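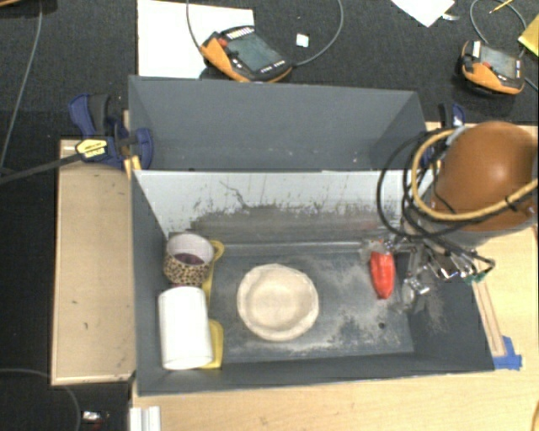
Wavulthorpe Repair Afternoons: What Happens to the Things We Lend, Mend and Give Away

Report for the second-year module Community and Everyday Life
Edin Hoxha

1. Why I chose this subject

When I moved to Wavulthorpe I had one saucepan, a duvet and a very optimistic idea of how much a student could cook. Within a week my neighbour on the landing had lent me a colander, a bread knife and a bowl, and told me to bring them back "whenever". I still have the bowl. That got me thinking about how much household stuff moves about between people in a small town without any money changing hands, and when we were asked in class to pick some ordinary habit and look at it properly, I knew fairly quickly what mine would be.

My question, after my tutor had kindly trimmed it down for me, was this: why do people in Wavulthorpe pass on kitchen things they could keep, and why do other people take them when a new one costs so little?

2. Where I went

There are two places in town where this sort of swapping goes on in the open. The first is the shelf at the back of Maddocks, the hardware shop on the hill, where customers may leave anything clean and unbroken and take anything they fancy. The second is the Onon, a former chapel with a very good kitchen and a very poor roof, which holds a repair afternoon every fortnight from two o'clock until the tea gives out.

I went to the Onon all through the spring and finished in May. I also spent a good many lunch hours at Maddocks, where I was allowed to sit on an upturned crate by the paint and talk to people as they came past.

3. How I did it

I had planned to use a questionnaire, and I printed 50 of them. It was not a success. People took one look at the second page and remembered they had a bus to catch, and the ones who did fill it in wrote "yes" beside questions that were not yes or no questions at all. After the second visit I put the forms away and just asked people to tell me about the thing in their hands. I wrote notes in a little book straight afterwards, usually on the wall outside, and read them back to people the next time I saw them in case I had got anything wrong (I had, several times).

The Onon keeps a ledger of everything handed over at the door, and I was very grateful to be allowed to read it. It has 3229 entries, going back to the first repair afternoon. Of these, 571 are for kitchen items of one kind or another. The handwriting changes a great deal, and there is a long stretch where somebody used green ink that has faded almost to nothing, so I may have missed a few.

4. What people told me

The reason I heard most often for giving something away was a change in the house. Children had left, or somebody had died, or two people had moved in together and found they owned three potato mashers. One woman had brought her late sister's mixing bowls down in a shopping trolley, and went round the room herself until she found a young couple she liked the look of. She did not want them put on the table for just anybody. I had expected people to talk about saving space, and some did, but far more of them talked about who would be using the thing next.

Taking was a more awkward subject. Several people told me firmly that they were only looking, and then went home with a cake tin. Pascal Schwerdtfeger, who mends plugs and handles at the Onon, thinks this is why the repairs matter so much. "If you've sat down and held the screwdriver for me, you've done something for it," he told me. "You don't feel you've been given it." He also believes that a thing with a mend in it gets looked after better than a new one. I could not find a way to test that, though I would dearly like to.

At Maddocks it was rather different. There is no tea and no chatting, and people drop things off on the way to buy something else. A few regulars admitted they check the shelf every morning. One man was after lids for his Skurnix pans, which are no longer sold in town, and he had found two in a year and seemed perfectly content with that rate.

5. What went wrong

I talked mostly to people who were happy to talk, so this report says very little about those who come in, pick something up and leave. I was also at the Onon only in the afternoon, when most people with full-time jobs are at work. If I did it again I would ask the shop whether I could come at half past eight, when it opens.

6. What I think now

I started out supposing that all this was about thrift, and for some families it certainly is. For a lot of the people I met, though, a spare bowl is a fairly easy way to start talking to somebody. The shelf does the job of moving things along just as well as the chapel does, perhaps better, but I only ever heard first names used at the chapel.

My thanks to everyone at the Onon and at Maddocks, to Pascal for the loan of his stool, and to my neighbour, who has said I may as well keep the bowl.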